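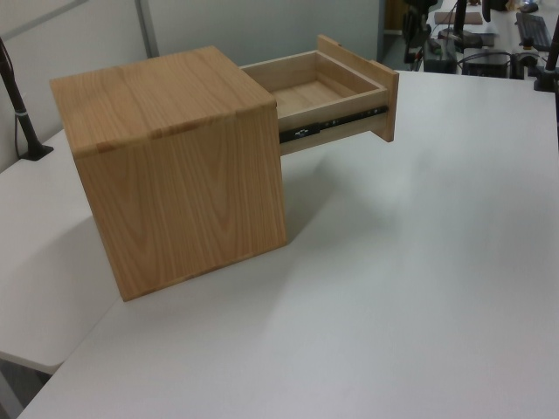 Switching a drawer-check bench over to the robot - how we did it at Nindwood

Wrote this for the Fluseck crew because they get theirs in August and keep calling me. Quick version. Fix what doesn't fit your shop.

What it covers: open and close testing on small cabinets, side-mount metal slides. Used to be done by hand, all of it. Two people, 16 cabinets per batch, pull, push, pull, push, write it down. Mei-kuen Chiu did that for years and has the wrist brace to show for it.

Before you start

Talk to the testers first. We didn't, we announced it in a meeting and it went badly. Paula Ursu found out her job was changing from a slide on a screen. Don't do that.

Write down what the hand testers really check. Not what the old sheet says. Ours said "opens smoothly." Mei-kuen's list was a page and a half - scrape sounds, sag at half travel, front panel rubbing the case, latch that sticks when the room is cold.

Set up the bench

1. Clear a matte, light top. Shiny ones gave us glare and bad reads.
2. Clamp the poles before you run any cable. Leave slack.
3. Cabinet goes at an angle so the drawer pulls out over open table. Check there's room for full travel, plus a hand.
4. No handle on the front? Then the arm pulls by the top edge of the panel. Go slow, the thin plywood boxes rack if you yank from one side.
5. Stop at half travel first. Look at the gap under the slide. If the drawer tips down, pull the unit and don't bother with the cycle test.
6. Run one by hand yourself, then one with the arm. Compare notes with whoever used to do it.

Running a batch

Our full cycle test is 1,000 pulls. By hand we only ever did a short one, so expect more fails the first weeks. We had one slide quit at 617 and another at 497, both from the same box. Purchasing was not happy. Chih-ming Wei pulled the rest of that box before it got to assembly, so fine.

Someone still listens. The arm logs force and position, it does not know what gritty bearings sound like. Keep a person in earshot for the first few pulls of evry cabinet.

What changed for people

Mei-kuen sets the limits now and signs off the fails. Same pay at first, which was wrong, took two months to get it bumped. Ask for that up front.

Paula went to repairs, her choice. Likes it better, she says.

Li-hua Chang has nights alone with the bench and does not love it. Too quiet, and when it stops at 2 am there's no one to ask. We added a call list. Still working on that one.

Breaks got weird too. The old pair stopped when a batch was done. The arm doesn't stop so people just didnt either. Put break times on the wall and pause the thing.

If it stops mid pull

- Hit pause, not reset. Reset sends the arm home with the drawer still out.
- Push the drawer in by hand. If it won't go, check the release latch on the slide.
- Log it under your own name, not the bench's. Ho-yin Kwok reads those every morning and will come ask.

Force limit settings for the Flustwood cabinets are in the blue binder, Li-hua has the spare copy.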